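Print this page
E-mail this to a friend

The rulebook for kitchen robots is 30 pages long, and Dirk Postma would like you to know that he argued against 18 of them. He lost most of those arguments. He has kept the drafts.

Postma edits the household section of the Kosevmont guidelines, a set of good-practice rules that robot developers may follow if they feel like it. "Voluntary is a wonderful word," he says over a coffee he has let go cold. "It means everyone agrees with you in the meeting."

The rule he is fondest of says that a robot has to pass in simulation before it gets near a real stove. The guidelines ask for 500 runs per task, with the room changed between them and every failure written up, including the dull ones. Developers like the runs. They are less keen on the writing up. "I get reports with no failures at all," Postma says. "I send those back first."

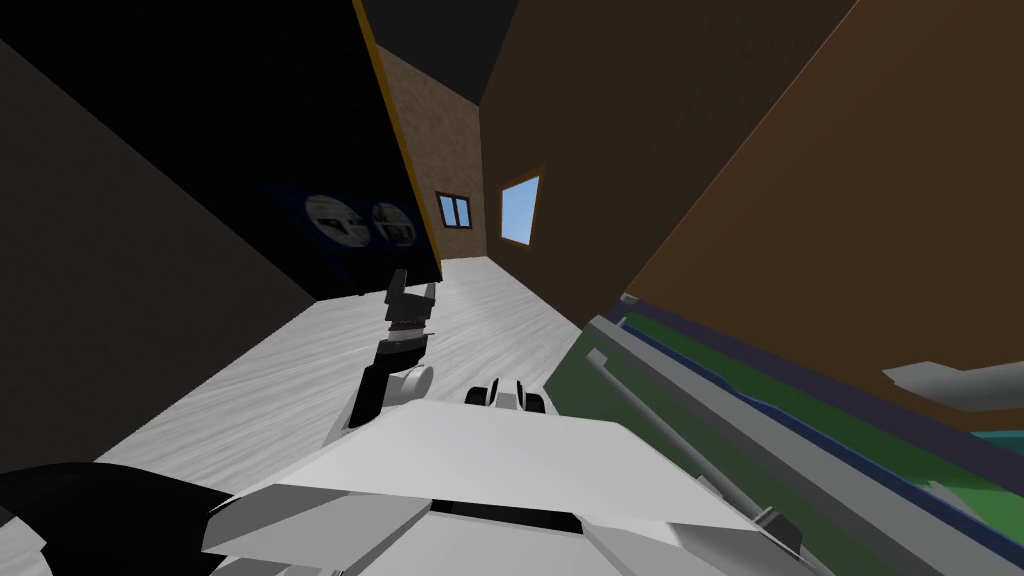
Five hundred clean runs prove very little if the same people built the kitchen and the robot, according to Karam, who thinks the rule should call for a room the developer has never seen. Postma has heard this before and has come partway around. The next draft, due in February, asks for 6 rooms made by somebody else. It was going to be more, but then the question of who pays for them came up and lunch was called early.

Then there is the matter of stopping. Under the current text, an arm must halt when a person comes within reach, and stay halted until someone tells it to carry on. Almost 30 comments came in on that one sentence, most of them about the word "someone." Does a child count? Does a second robot?

"We wrote 'a responsible adult,'" Postma says. "Then we got comments about 'responsible.'"

He is leaving it in for now. The section on cleaning grippers after raw chicken is still open – he has asked for text by the end of the month, and so far has received a thumbs-up.

Print this page
E-mail this to a friend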